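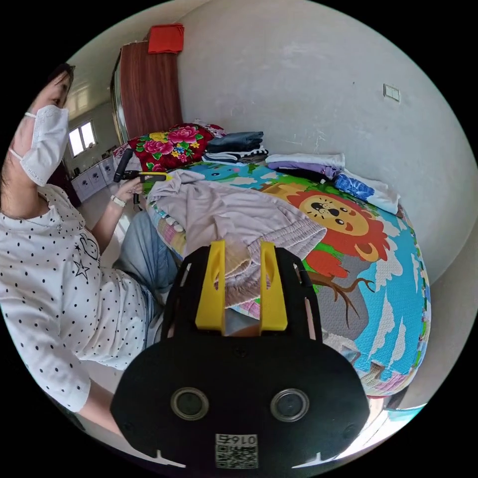
Folding clothes on a bed, with one hand gripper across from another. The yellow fingers do the work a hand would otherwise do.

The garment is on its third trip through the same motion. Pick it up by the edge, lift, let it hang, lay it down, bring one side over the other. The woman folding it has spent most of the morning on laundry, and none of it has been touched with bare fingers once the recording starts.

She is one of the people who fold, sort and stack for Jurico, a small company that wants to teach a robot arm to handle household laundry. The arm is called Lada. It stands in a workshop across town and has never been in a bedroom. What it knows of bedrooms comes from sessions like these, done by people in homes with a gripper that has the same two fingers the arm has.

"Cloth is the worst thing you can give a machine," says Milagros Soler, who runs the collecting side of the project. "A cup is the same cup every time. A shirt is a different shape whenever you put it down."

For years her group tried to write rules for it. Find the collar, find the hem, take hold two inches in. The rules worked on a white table with a white towel. They failed on a dark sweatshirt, and they failed worse on anything with elastic in the waist. So the company gave up on rules and went looking for examples.

At last count there were 1698 of them, each one a single fold or a single move from one pile to another. Soler would like many more. Her colleague Wendell Dunleavy, who trains the model, would settle for better ones.

"I get 200 good folds and then 10 where the person got bored and flicked the thing over," he says. "The model learns the flick too."

Dunleavy's complaint has led to a short set of house rules. Keep the fingers in view. Don't help with the other hand unless the task says so. If you drop something, leave the recording running and pick it up again. Dropped pieces were thrown out at first, until an early version of Lada dropped a pillowcase and then went on folding the air where it had been. Now recoveries are kept, and some sessions are made up of nothing else. 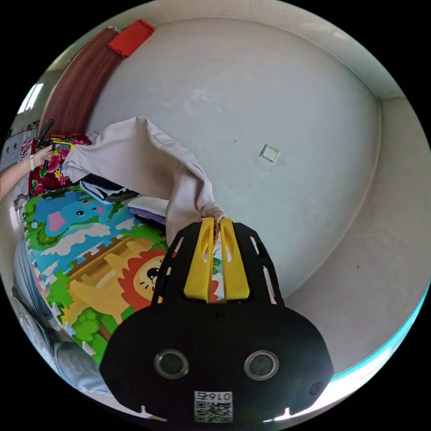 April | Page 2

The lift looks simple and takes practice. The fingers have to close on a single layer or on all of them, and new people often catch two layers out of three. Vira Marchuk, who teaches the newcomers, has them start with towels and won't let them near trousers on the first day. She says most people squeeze too hard and hold their breath.

"You can hear it on the recordings," she says. "A long silence and then a big sigh when it's folded."

The homes matter as much as the clothes. Jurico's first examples were all made in one room at the workshop, and the arm did well as long as it stayed in that room. Put it in front of a printed bedspread and it reached for the flowers. Soler now asks people to leave their patterned covers, play mats and pillows where they are. A cartoon lion beside a pink garment is useful to her, and so is daylight from a window, which changes by the hour.

Pay is by the session, and a session ends when the pile does. Lukian Antoniuk, who does the scheduling, prefers to book mornings. People fold more neatly before lunch, he says, and he has gone through enough recordings to be sure of it.

Lada itself can fold a hand towel on most tries. With trousers it gets as far as the first lift, shakes them out and then often sets them down crooked. Dunleavy thinks the waistband is the trouble and has asked for another round of sessions with nothing but elastic waists. Marchuk has already started asking people to look through their drawers.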